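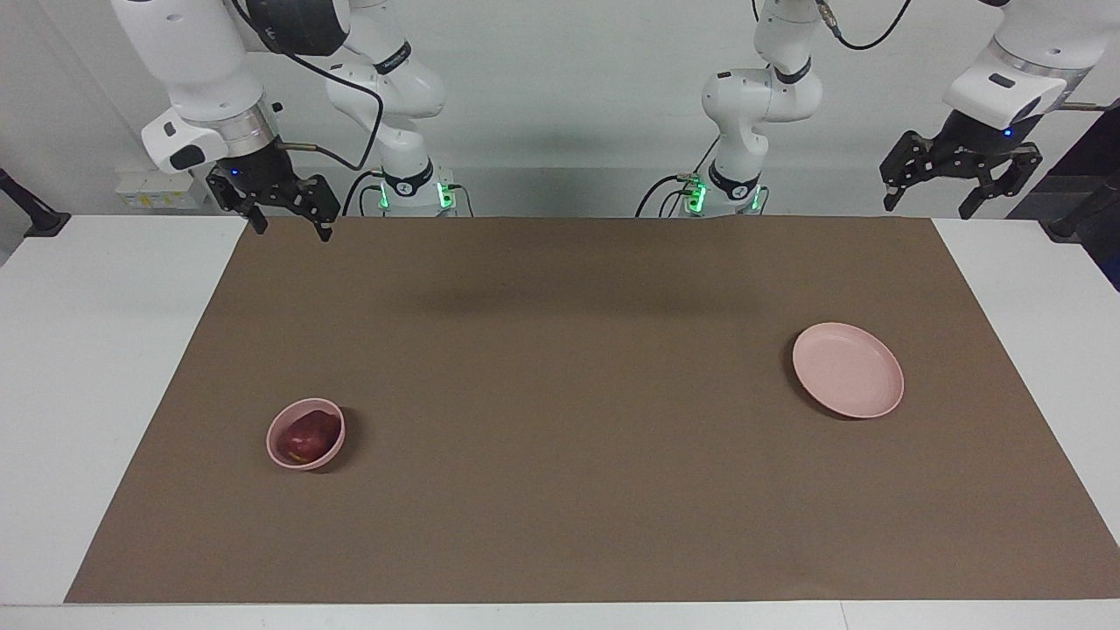

Toshio Chiba wrote on the last sheet that the mat ought to be lifted every time and not just wiped over where it lies, and that a check of the table which stops at the mat is only half a check. I have taken that on and there is now a separate line for it (item 3).

Table and tableware check, Room 307, Onstead
Date of check: 24th October
Sheet to be kept in the Trurkbridge folder, back section

How to fill in: write OK, ATTENTION or FAIL against each line. A comment is needed for ATTENTION and FAIL, and is welcome for OK. If a line does not apply, put N/A and leave it at that.

1. Table stands level and does not rock
OK
Comment: Pressed down on each corner in turn. No movement. The packing piece put in last December is still in place and has not worked loose.

2. Table top clean, no chips or raised edges
ATTENTION
Comment: White top is sound. The join that runs in towards the mat is the one place to watch. I ran a fingernail along it and there is no step, but crumbs and juice will get into it if it opens up. Wipe along the join and not across it. There is a bit of staining at the far end that did not come off with the ordinary cloth. Try again with the cream cleaner before anyone decides it is permanent.

3. Mat lifted, underside and table beneath checked
OK
Comment: New line. Lifted from one short side and rolled back, then the same from the other. Dry underneath. Small amount of grit towards the middle, brushed off. Takes two people, because the mat covers most of the top and creases if one person drags it. Please do not drag it.

4. Mat lies flat, no curled corners
OK
Comment: All corners down. It is meant to sit square to the back of the table with a strip of white showing behind. If the strip is wider at one end than the other, the mat has moved and needs straightening before anything is put on it.

5. Mat surface clean
OK
Comment: Brown doesn't show spills well, tea least of all. Look at it from low down with the light behind. Wiped with warm water and a drop of washing-up liquid, then a clean damp cloth. No polish. Somebody used polish once and plates slid about on it for a week.

6. Bowl
OK
Comment: Pink, plastic. Checked for hairline cracks by flexing gently between both hands, and felt all the way round the rim, which should be smooth with no nicks. The small round mark at the centre inside is not dirt. It has been scrubbed at by more than one person and should now be left in peace.

7. Plate
OK
Comment: Pink, flat. No warping – set it on the mat and tapped each side, no rattle. Knife scoring is light. Replace when a cloth starts to catch on it.

8. Fruit
ATTENTION
Comment: Apples only at present. Wash before they go in the bowl, including the hollow by the stalk. The dark red ones hide bruising, so press lightly all over with the thumb. One from the store was soft on one side and went in the food waste. The rest of that bag was fine. The bag had no date on it. Please write one on with a marker when it is opened.

9. Things kept back from the table edge
ATTENTION
Comment: The rule is that nothing breakable or rollable stands within 200 mm of an edge. Plastic bowls and plates are not breakable in the usual sense, but an apple is certainly rollable, and a bruised one gets eaten by nobody. Keep fruit in the bowl until it is wanted. I have marked this ATTENTION only because the rule is not written up anywhere in the room. It is on the old sheet, and new people do not see the old sheet.

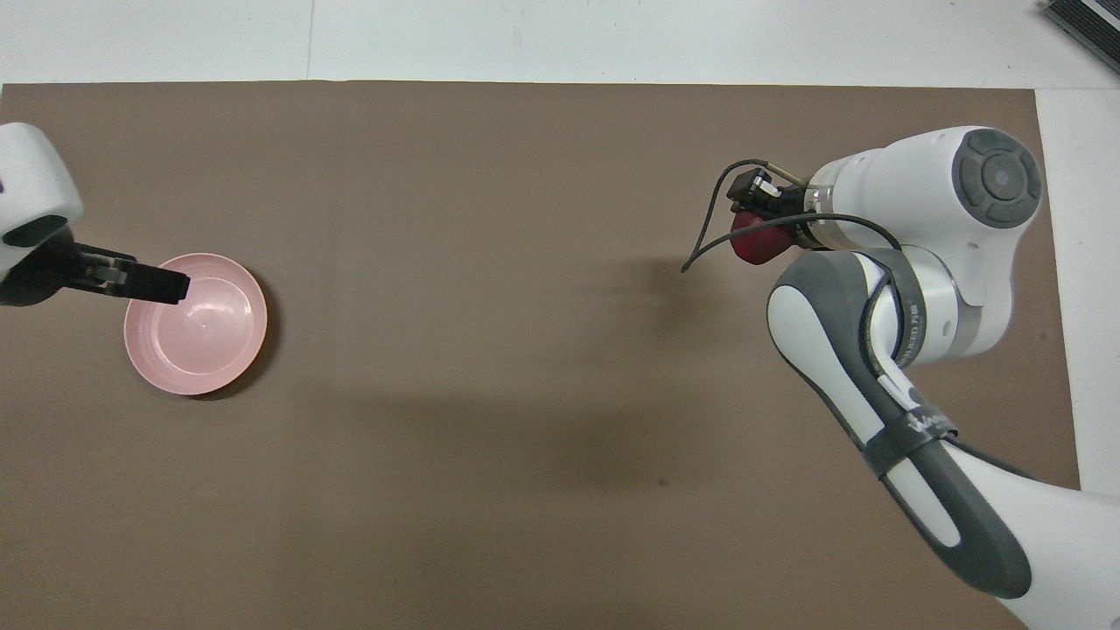
Leave the bowl and the plate on the mat, well apart, so that either can be picked up without knocking the other. They can go at whichever side suits the job. What matters is that the whole base is on the mat and nothing is half on and half off. The mat has some thickness, and a bowl that straddles the edge will tip towards the white.

10. Cables and trailing leads near the table
OK
Comment: Nothing crossing the floor where people walk. Nothing resting in food or on tableware.

11. Floor round the table
ATTENTION
Comment: Swept before the check. One sticky patch on the left as you come in, mopped twice, still slightly tacky. To be looked at again once it is fully dry. Wet floor sign was missing from its hook and was found in the next room.

12. Cleaning things in date and in the right place
FAIL
Comment: Cloths are colour coded and the blue one (tables) had been put away wet with the red one (floors). Both binned. There are 20 new cloths in the Brakard box under the sink, so there is no reason to share. Spray bottle had no label. Emptied, rinsed and labelled. This has come up before and I would like it not to come up again.

13. Handwashing
OK
Comment: Soap full, towels full. Hot tap takes a while.

14. Light over the table good enough to see dirt by
OK
Comment: Both lamps working. One has a faint buzz. Reported.

Actions
Item 2: second go at the staining with cream cleaner.
Item 8: marker pen to be kept with the fruit.
Item 9: edge rule to be printed and put up by the door, large letters.
Item 11: recheck floor.
Item 12: cloths. Hooks to be labelled blue and red. I will do this one myself.

Comments on this sheet

Kiều: On item 3, could the lifting be done at the end of the day? First thing in the morning there is only one person in until the second shift, and the sheet says two. Otherwise I am happy with it.

Reply: Yes. End of day is fine. Write the time next to the OK so that it doesn't get done twice.

Kiều: And item 7, is there a spare plate? If this one fails we have none the same size.

Reply: There should be one in the tall cupboard behind the trays. I have not looked. If it is there, it needs washing before use and going over in the same way as the first, scoring and warping both.

Toshio Chiba: Item 5, the low angle works better with a torch. Torch is in the drawer, batteries are not.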